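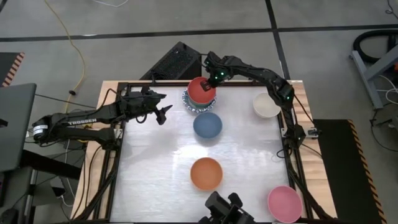

Robot arms and a stack of dishes on a work table.

Can a machine do the chores yet?
Frequently asked questions

Can I buy a robot that does the dishes?
No. You can buy a dishwasher, and it is still the best dishwashing machine there is. What you can't buy is something that carries the plates from the table, scrapes them, loads the racks and puts everything back in the cupboard. Several labs can show parts of that job on a bench, usually with a small set of dishes.

Why is stacking bowls hard?
A bowl has a thin curved rim and a slippery inside. The gripper has to come down on the rim at a workable angle, close without tipping the bowl, and let go without dragging the next one along. People feel the bowl settle and adjust. Many arms have no sense of touch and have to judge it from camera views and from how hard the motors are working.

Does the arm know what a bowl is?
Not in the way you do. Most current systems learn from recorded examples of a task. If all the examples used bowls on a plain table, the arm may do poorly with the same bowls on a checked tablecloth.

How many examples does it take?
It depends on the task and the method. When we tried a table-clearing task at Clasow we used 400 recorded runs, and it still had trouble with nested bowls. For the Chacko shop-floor trial, which covered sorting and bin filling, the total was 3138.

Why do so many of these arms have only two fingers?
Two fingers are cheap, strong and easy to control. They can hold a cup, a rim, a handle or a folded towel edge. They are bad at turning something over in the hand, so the arm often has to put the thing down and pick it up again from another side. Hands with more fingers exist but cost more and break more often.

What do the cameras on the arms do?
A camera fixed over the table sees the layout but loses the object once the gripper covers it. A camera near the wrist sees the last few inches of the approach. It also sees whatever is in the room behind, and a held object can fill half the view.
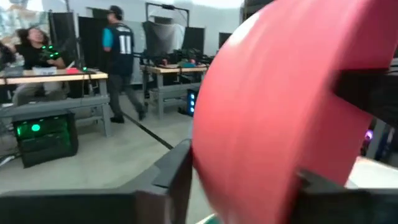 Photo: Plosport

Does a busy background matter?
It can. People walking past, screens, colored lights and furniture all end up in the wrist view. A system trained in one room may rely on things in that room without anyone meaning it to. We now move benches between sessions at Potdale for this reason.

Which household jobs are closest?
Vacuuming and mowing are already sold as products. After that, picking up light objects from a clear surface and putting them in a bin or a stack. Folding towels works in a lab at a slow pace. Cooking, making beds and cleaning bathrooms are much further off.

And on the shop floor?
Further along, where the parts are the same every time. Palletizing, machine loading and spot welding have been done by robots for decades. Mixed bins, soft packaging and anything with a loose cable are still mostly done by hand.

How fast are they?
Slower than a person at most loose-object work. In our own dish test the arm took 27 seconds per bowl, and a person took 2. The slow speed is partly a safety choice - an arm moving fast near people needs fencing or extra sensors.

Is it safe to have one in a kitchen?
We would not put a bench arm in a family kitchen. Bench arms are made to be fixed in place and used by people who know where the stop button is. Children, pets and hot pans are a separate problem and need separate testing.

Will you come and demonstrate at our school or workplace?
Sometimes. Write to Balakrishnan Bangera with the location, the size of the room and whether there is a ground-floor entrance. The next open dates are in July.

Contact: Balakrishnan Bangera, Plosport | Copyright 2021 Plosport | Page updated 6 June 2021 | Back to top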